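Drolura wrist-view subset: self-occlusion masking

Drolura is a set of 1888 teleoperated episodes recorded at the Stakau lab with one arm and one wrist camera. This card covers the wrist-view subset and the masking method tested on it. Collection was led by Gebremedhin Shiferaw; the masking code is by Luzius Hofstetter.

Contents
Each episode folder holds the wrist video, joint states and gripper opening, all sampled at 15 Hz. Episodes are stored in Sowah format, version 2. Timestamps come from the arm controller, and video is resampled to match.

Problem
In the wrist view, a large share of the pixels belongs to the gripper assembly. These pixels carry little information about the task, but a policy trained on raw video tends to use them. Reflections on the metal shift with room lighting and act as a false cue for the arm's pose.

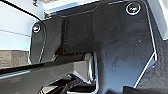
Wrist view, unmasked. The black gripper plate covers most of the upper middle and right; background shows only around the edges.

Method
A static mask is drawn once per camera mounting and covers the plate, bracket and screw heads. Moving parts are handled by a second mask, rendered from the gripper opening. Masked pixels are filled with the episode mean color. The bright edges of the plate are used to check alignment; if the edge drifts, the mask is redrawn.

Result
We trained the Driletti baseline with and without masks. With masks, success under changed lighting rose by roughly 15 percentage points. Under the original lighting there was no clear difference.

Known issues
Cables near the gripper are not masked, as their position varies between episodes. Glossy surfaces sometimes saturate. Episodes recorded before April use an older camera mounting and need the mask file static_old.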